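18th March

Rain again, so no garden, and I have run out of excuses about the white table. I told myself in August that it would be the one surface in the house that stayed clear, and for a while it did. Then the post started landing on it, and the seed packets, and the bag from the pharmacy, and by last week I was eating my lunch standing at the counter with my plate on the bread box because there wasn't room to put it down anywhere else. So this morning I made a big pot of coffee, put on the old cardigan with the stretched pockets and got to work.

It took me until nearly noon just to get rid of the paper. I don't know why I save envelopes. I found the guarantee for the Harkero kettle, which I had turned the whole study upside down for in the winter, tucked inside a catalog for bulbs. I also found the birthday card I bought for my sister and never mailed, and I sat down and felt bad about it for the length of one cup of coffee, and then I wrote it out after all and put a stamp on it. It will get to her very late indeed, but she has always liked a surprise and the picture on it is of a heron, so it isn't really tied to any time of year.

Once the paper was gone I gave the top a good wipe with warm water and a little vinegar and let it dry with the window open a crack. What a nice table it is when you can see it! I had forgotten. I bought it off a woman in the next town who was moving to a smaller place, and we had a terrible time getting it in through the side door (the back door is wider, but there is the step). Then I let myself bring back only what I had some use for, one thing after another, and I moved everything back and forth a good deal more than was sensible.

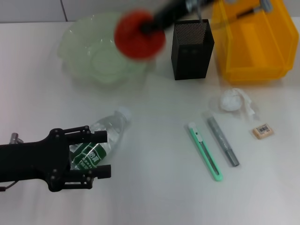
My trouble with bowls is that I like them too much, and I can't see one in a secondhand shop without imagining it full of something. The cupboard over the stove holds so many that I have to lift out the whole stack to reach the colander. But one of them had to live on the table for vegetables and fruit, because if I put a thing away in the drawer of the refrigerator I forget I own it, and I find it again when it has gone soft. I went through them all and came back to the pale green one with the wavy rim, the big one you can see through, which has the advantage of being plastic and therefore not something I'll cry over when I knock it off. The blue pottery one is prettier, I admit, but it weighs as much as a small dog and I'm always afraid for my toes. So the green it is, and the pottery one has gone up on top of the dresser, where it can look handsome and be dusted twice a year.

The yellow bin was harder. I bought it from the Trasanero people when they had their closing sale at the mall, intending it for the bathroom, and then it didn't fit under the sink because of the bend in the pipe. It has been wandering around the house ever since. I have kept clothespins in it, and light bulbs, and for one whole spring nothing but gloves. It's such a cheerful color that I don't like to put it in a closet, and the divider inside is really very handy, so I thought: incoming on one side, outgoing on the other. Letters that need an answer, and letters that have one. It won't last, I know myself too well for that, but I'd like to get through the spring with it at least.

I stopped for lunch and ate sitting down. Soup from the freezer, the lentil one, and the heel of the rye loaf. I put the plate right in the middle of the table out of pure pride. Then of course I had to wipe it again.

In the afternoon I did the pens. I don't write nearly as much as I used to, this book aside, and yet I seem to have been left in charge of every pen that was ever given away by a bank. I took a sheet of scrap paper and tried each one with a little curl, and if it wouldn't make the curl after a fair chance it went in the trash. A surprising number of them were only good for scratching. There was one from Varkton Savings that I have had since the old apartment and it wrote beautifully at the first stroke, so thick and blue, after all those years in the dark at the bottom of a drawer. I was so pleased with it that I wrote the whole grocery list with it then and there, and then the list for the hardware store, and then I sat and signed my name a few times like a schoolgirl.

The mesh pen holder used to stand by the telephone, back when the telephone had a place where it lived. I've moved it to the table, toward the back, and I mean to be strict about it. It's for something to write with and nothing else. No scissors, no nail file, no birthday candles. The nail file has already asked to come in and been refused.

Then there is the water. The doctor wants me to drink more of it, and she has a way of looking over her glasses that makes me want to do as I'm told. I'm supposed to have 800 milliliters inside me before lunch, and if I have to go to the faucet every time I simply don't, I get interested in something else and then it's evening and I have a headache. A bottle standing where I can see it works better than any amount of good intentions. I've tried a pitcher, but a pitcher needs a glass, and the glass travels off to another room with me and stays there. So a bottle goes on the table, in front of the bowl, and when I reach for one I'll see the other and perhaps eat something fresh as well. 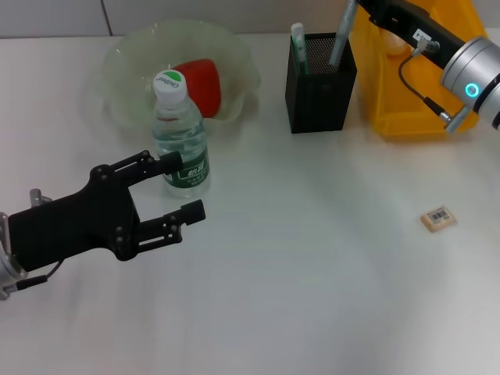
My sister, when I called her this evening and described my whole day to her in more detail than she can have wanted, said that a table with a bowl and a bin and a pen holder on it was not a cleared table, it was a furnished one. She said that if it were hers she would take every last thing off and leave it bare, and that our mother never had so much as a salt shaker out between meals. I said our mother had a pantry the size of my bedroom and two daughters to send into it. She laughed at that, and then she said the part about the water was sensible, at any rate, and that she ought to do the same. I didn't tell her about the card. I want it to arrive.

But I've been thinking about it ever since I hung up, and I don't believe I'd like a bare table. I grew up with one and it always felt as though we were waiting for somebody from the county to come and inspect it. When I come in with my arms full I like to see something red or yellow over there by the wall. And the front part is clear! There's plenty of room to roll out a pie crust, or to spread a newspaper and clean my shoes, or to lay out a pattern if I ever go back to the blouse. The blouse is another matter. I came across it while I was moving things, one sleeve in and one sleeve out, pinned since before Christmas, and I folded it up and put it in the sewing basket without meeting its eye.

I should write down what I still have to do or I'll lose it. The drawer under the kitchen counter, where I shoved the last of the string and the rubber bands when I got tired. The seed packets, which are in a shoebox on the stairs and need sorting by month, and some of them are so old that I ought to test a few on a damp paper towel before I give them any space in the bed. A felt pad for the table leg nearest the window, which rocks a little if you lean on that corner. I folded up a flap of cardboard for it today but it looks shabby. The Lindqvist hardware store sells the pads in a pack of 100, and what I'm to do with the other ninety-nine I can't imagine, put them under everything I own, I suppose, and glide about the place like a skater.

My back is sore in the low part from all the bending and my hands smell of vinegar in spite of the good soap. I went in once more after supper with the lamp off, just to look at it with the light coming through from the hall. Then I got myself a pear and stood there eating it over the sink, out of habit.

The rain has stopped, I think, or it has gone too soft to hear. If it's dry in the morning I'll walk to the mailbox with the heron and go on to the hardware store from there. Remember the gray umbrella, it's still hanging on the back of the cellar door.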